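Right, hello, can everyone hear me at the back? Good. I'm Analyn Javier, I look after the linen side at Stastlow, and I've got 15 minutes to talk to you about towels. Please don't all rush for the coffee at once!

(Pause. Water.)

Start with the numbers. We have 200 rooms and at the last full count we had 707 bath and hand towels in circulation. That sounds like plenty until you remember that at any moment a good chunk of them are in a bag, in a machine or on a shelf on the wrong floor. So when somebody tells me we need to buy more, I go and look in the cupboards first. January was a case in point – we were about to put in an order with Varnidari, and there were three full stacks sitting behind the spare pillows on the second floor.

Now, folding. I grew up with the fold-in-half, fold-in-half-again school, and I still think it's fine for hand towels. For anything bigger I've come round to rolling and twisting, which I first saw at the Evham laundry and was very rude about at the time. (Say sorry to Evham if they're in the room.)

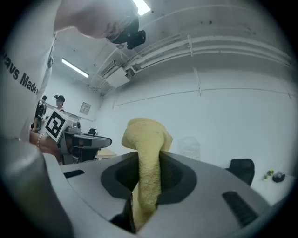
Yellow terry towel, twisted into a rope, top end folded over.

What I like about terry is that it grips itself. All those little loops catch on each other, so a twist in a terry towel tends to hold much better than it would in a flat-weave one. Try it tonight with a tea towel and you'll see what I mean, it springs open the second you let go.

(Hand round the two samples – Qian one first, it's the thicker one.)

Have a feel of those while I carry on. The thick one is lovely on your skin and a nuisance in a basket. The thin one looks a bit mean on the shelf but you can twist it good and tight, and it comes out of the dryer a whole cycle sooner. I go back and forth on which I'd buy if it were my own money. Most weeks it's the thin one.

A word on colour, as I always get asked. We keep yellow for the pool and white for the rooms, and the sorting is so much quicker for it. Do wash the yellows on their own the first few times, though. I've got a set of cream pillowcases at home that used to be white, and I'll say no more than that.

(If running over, skip the shelf labels and go straight to the basket demo.)

Could I borrow a pair of hands from the front row, please? Bring your towel with you.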